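Régler une porte intérieure qui frotte ou qui ferme mal

Niveau : débutant soigneux
Durée : une demi-journée, hors séchage de la peinture
Dernière révision : juin

Une porte intérieure qui frotte au sol, accroche le montant ou refuse de s'enclencher relève presque toujours d'un défaut de géométrie. Le rabotage est la dernière opération à envisager, car il est irréversible. La présente fiche suit l'ordre des contrôles appliqué à l'atelier Pedullow pour les portes à âme alvéolaire ou pleine, montées sur paumelles ou sur charnières réglables.

Outillage

Niveau à bulle de 60 cm ou plus
Jeu de cales d'épaisseur, ou à défaut des bandes de carton de même grammage
Tournevis adaptés à l'empreinte des vis
Clé six pans pour les charnières réglables
Rabot à main ou cale à poncer, grain 80 puis 120
Crayon gras, ruban de masquage
Cales en bois pour soutenir le vantail
Bagues de paumelle au diamètre du gond

1. Localiser le frottement

Fermer la porte lentement et noter l'endroit du premier contact. Si la zone n'est pas visible, passer du crayon gras sur le chant du dormant, fermer, rouvrir : la trace se reporte sur le vantail. Répéter l'opération sur les trois côtés et au sol.

Mesurer ensuite le jeu périphérique, porte fermée, en haut, au milieu et en bas de chaque montant. Un jeu de 2 mm est une bonne valeur de départ côté serrure. Un jeu qui se resserre vers le haut côté serrure, avec un frottement en bas du même côté au sol, indique un vantail qui pique du nez. Un jeu constant mais trop faible indique un gonflement du bois ou une surépaisseur de peinture.

2. Contrôler le dormant

Poser le niveau sur le montant côté charnières, dans les deux plans. Un faux aplomb dans le plan du mur décale le vantail. Un faux aplomb perpendiculaire au mur fait que la porte s'ouvre ou se referme seule. Dans ce second cas, aucun réglage de la gâche n'y changera quoi que ce soit.

Vérifier aussi l'équerrage en comparant les deux diagonales du passage. Au-delà de 4 mm d'écart, il faut reprendre le calage du bâti, opération traitée dans la fiche « Dormants » et non ici.

3. Resserrer les fixations

Serrer toutes les vis de charnière, vantail soutenu par une cale. Une vis qui tourne dans le vide ne doit pas être remplacée par une vis de plus gros diamètre si la platine est fraisée : la tête dépasserait et la charnière ne fermerait plus à plat. Procéder comme suit :

Déposer la vis.
Encoller une ou plusieurs chevilles de bois tendre et les enfoncer dans le trou.
Araser après séchage.
Repercer un avant-trou dans l'axe de la platine.
Revisser à la main.

Reprendre les mesures de l'étape 1. Dans bien des cas, le réglage s'arrête là.

4. Régler la hauteur

Paumelles : dégonder la porte à deux, nettoyer les gonds, glisser une bague de même épaisseur sur chacun d'eux, graisser légèrement et regonder. Une bague posée sur un seul gond reporte toute la charge sur celui-ci.

Charnières réglables : desserrer le blocage, agir sur la vis de hauteur par quart de tour, toutes charnières confondues, puis rebloquer. Les modèles de la série Polter ont un blocage latéral masqué par un cache à clipser ; ne pas forcer la vis centrale avant de l'avoir libéré.

5. Aligner la gâche

Coller un morceau de ruban de masquage sur la gâche, noircir le bout du pêne au crayon gras et fermer la porte. La marque donne le sens et la valeur du décalage. Jusqu'à 1 mm, limer le bord intérieur de la gâche. Au-delà, la déplacer, reboucher l'ancien logement et repercer.

6. Raboter, si nécessaire

Attendre une période sèche et chauffée avant de juger du jeu définitif. Tracer la ligne d'enlèvement au crayon, déposer le vantail, raboter des extrémités vers le centre pour ne pas éclater les traverses. Sur une porte alvéolaire, ne pas dépasser l'épaisseur du cadre en bois massif, souvent inférieure à 28 mm. Poncer, casser l'arête, puis repeindre le chant mis à nu, y compris sous la porte. Un chant brut reprend l'humidité et le défaut revient.

Remarque de Vira Hnatiuk, relectrice : si le logement est équipé d'une ventilation mécanique, conserver le passage d'air sous le vantail. Un bas de porte calfeutré perturbe l'extraction dans les pièces humides.

Contrôle final

Porte entrouverte à mi-course : elle doit rester immobile. Porte poussée du doigt : le pêne s'enclenche sans qu'il faille soulever la poignée. Refaire un contrôle après la première saison de chauffe.
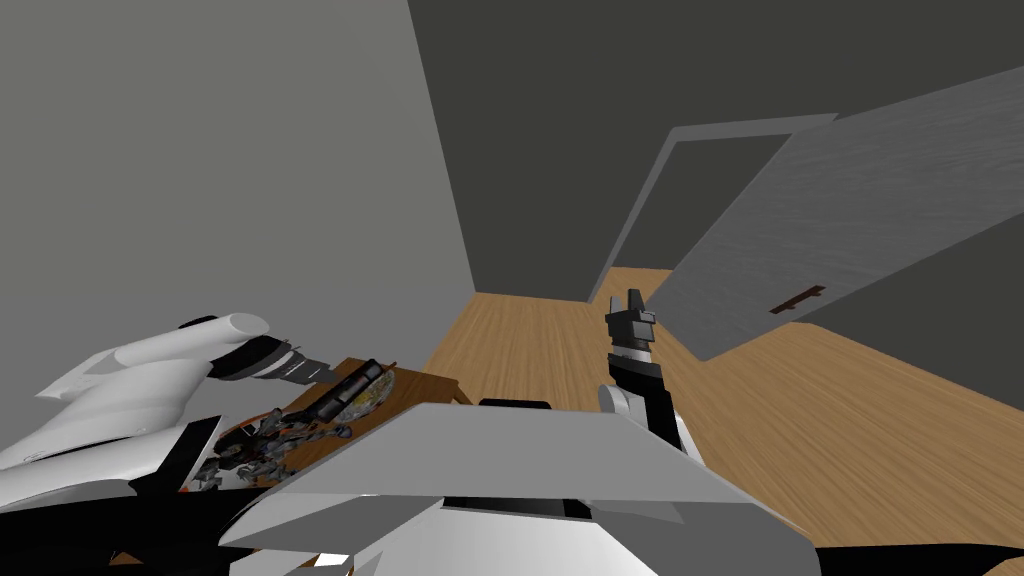 Intérieur en image de synthèse : porte gris clair ouverte, à droite, et plancher en bois.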